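Support > Drivitora > Skutum Carbon Monoxide Alarm > Section 4: Placement and First Use

Updated October | By Angharad Rees, Technical Publications

SECTION 4. PLACEMENT AND FIRST USE

This section applies to the battery-powered Skutum alarm. Owners of the wired Skutum should consult the separate instructions supplied with the mounting plate. Read the whole section before starting.

WARNING: Carbon monoxide has no color, taste or smell. The alarm warns of the gas but does not prevent it from being produced. Fuel-burning appliances must still be inspected by a qualified technician. Never operate a grill, generator or camp stove indoors, even with a window open.

4.1 Choosing a location

1. Install an alarm on every level of the home and outside each sleeping area.
2. Confirm that the alarm can be heard in every bedroom with the door closed. If it cannot, fit an additional unit.
3. Keep the alarm away from exhaust fans, open windows and supply vents.
4. Do not place the alarm inside a cabinet, behind a curtain or directly above a stove or sink.
5. Leave the sensor openings uncovered. Household articles placed in front of the unit may slow its response.

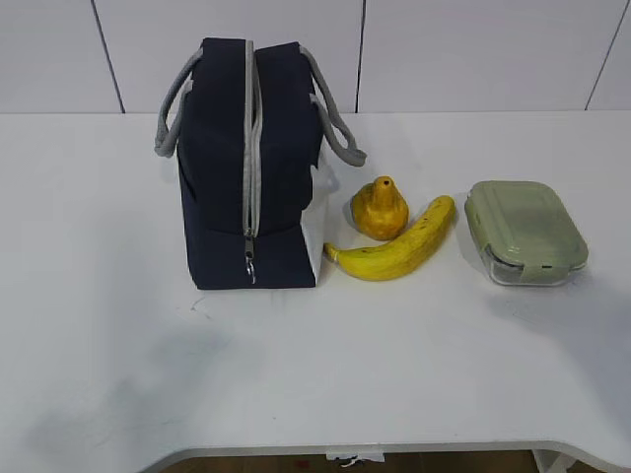 Figure 4-A. Lunch bag, pear, banana and lidded food container on a white tabletop.

NOTE: Local codes may set further requirements for rental property and shared buildings. Where a code differs from this manual, follow the code.

4.2 Mounting the alarm

1. Hold the bracket against the wall with the arrow pointing up and mark both screw positions.
2. Check for wiring and pipes before drilling.
3. Drill the holes, insert the anchors and tighten the screws until the bracket no longer moves.
4. Pull the battery tab straight out of the alarm. The green light flashes and the unit sounds once.
5. Set the alarm on the bracket and turn it clockwise until it clicks.

CAUTION: Do not paint the alarm or clean it with solvents, bleach or aerosol sprays. Vapors from these products can damage the sensor. Remove the unit before painting or refinishing a room, and provide other protection until it is back in place.

4.3 Testing

1. Warn other members of the household that the alarm is about to sound.
2. Press and hold the TEST button until the alarm sounds, then release it. The sound pattern is 4 loud beeps followed by a pause, repeated.
3. Repeat the test every 14 days, and whenever the home has been empty for a long period.
4. Record each test on the card inside the back cover. Completed cards should be kept for the life of the alarm.

The TEST button checks the sounder, the battery and the electronics. Do not test the unit with vehicle exhaust or any other source of carbon monoxide.
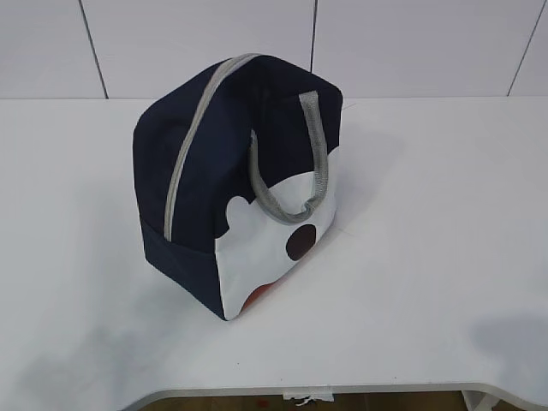
Figure 4-B. Navy lunch bag with light gray zipper and gray carry handle.

4.4 If the alarm sounds

1. Move everyone, including pets, outdoors to fresh air at once.
2. Call 911 or the local emergency number from outside. Tell the operator if anyone has a headache, dizziness or nausea.
3. Account for every person. Do not go back in for belongings.
4. Remain outside until emergency responders state that it is safe to return.
5. Have the source found and repaired before any fuel-burning appliance is used again.

WARNING: Never remove the battery to silence an alarm. The HUSH button does not correct the cause of an alarm and must not be used in place of leaving the building.

4.5 Low battery and end of life

A single chirp with a yellow light means that the battery is low. Replace it the same day. The unit may continue to chirp for up to 28 days, but full performance is not assured during that time - the chirp is a reminder only.

A double chirp with a red light means that the sensor has reached the end of its life. A new battery will not restore it. Replace the whole alarm immediately.

Technical review: Tin-yau Cheung and Ivana Palma.

Drivitora Customer Safety Office, Mirkutis Building, Lucero | Contact us | Copyright Drivitora. All rights reserved. | Back to top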